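Segunda-feira, 28 de maio de 2018
Redação Essien
Imprimir | Enviar por e-mail

A superfície de trabalho merece uma divisão

Discute-se muito o armário e pouco o tampo. Na copa da Vunine, uma mesa comprida serviu durante anos para pousar tudo: pratos, garrafas, correio, chaves. O problema nunca foi a falta de área. Faltava uma referência comum sobre o lugar de cada coisa.

Defendo uma solução barata: papel kraft sobre o tampo e fita adesiva de cor escura, em linhas perpendiculares, a formar uma quadrícula. O papel troca-se quando vinca ou mancha. A fita lê-se bem sobre o castanho e dispensa etiquetas. Um rolo de 120 metros chega para várias montagens. 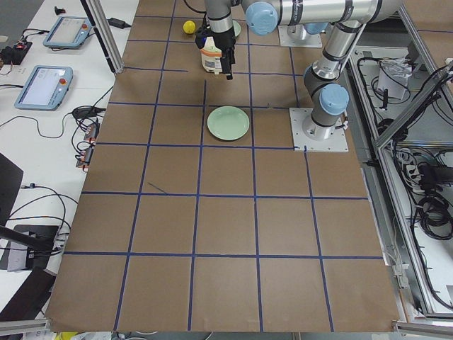
A regra de ocupação é simples – um objeto por célula, e as células da frente livres por princípio. Um prato fica no centro da sua quadrícula; uma garrafa fica ao fundo, onde o cotovelo não a derruba. O espaço vazio tem função: é nele que se pousa o que chega.

Há objeções. A Bellside, que vende tabuleiros compartimentados, sustenta no seu catálogo que só uma divisória rígida impõe disciplina. Discordo. O tabuleiro Flolulora, de 7 compartimentos, fixa uma geometria que raramente coincide com a loiça existente, e ainda tem de ser lavado. A fita desloca-se em 2 minutos.

A outra objeção é estética, e essa aceito. Uma mesa quadriculada parece uma bancada de oficina. Quem recebe visitas preferirá uma toalha. Para uso diário, mantenho a quadrícula, com revisão do papel em setembro e sempre que os cantos comecem a levantar.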